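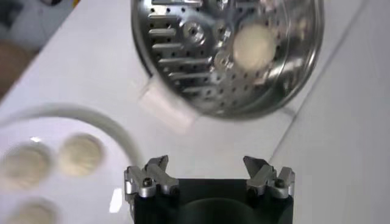

Step 4: Load the steamer tray

4.1 Set your Trevus tray on the counter and put the first bun on the perforated floor, off to one side of the raised hub in the middle. I always start on the right (habit!).

4.2 Add the rest one at a time, with two fingers of space between them. They puff up more than you'd think.

4.3 Keep dough off the long slots if you can. I've scrubbed those with a toothbrush and it's no fun.

Note: I cut little squares of parchment for sticky dough, but a light wipe of oil works too.

CAUTION: Steam burns. Lift the lid away from you, and use mitts on the rim.

3 min read
Search the Trevus guides
We use cookies. Accept / Manage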